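Zikness Allero Hand, Evaluation Unit
Order no. 935. Supplied in pairs, with wrist camera.
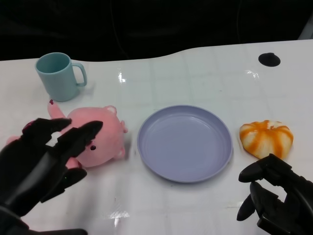 Grip trials follow the Tran household set, in which hard and soft articles share one table. A shallow plate placed close to a plush toy tests whether the fingers can reach a low rim without disturbing the neighboring item. Payload is not scored.

Evaluation period: 14 days.
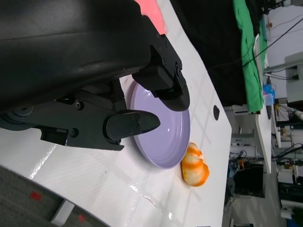
Requests to extend the period are to be sent in writing to Emmett Abernathy, Zukis Equipment Loans.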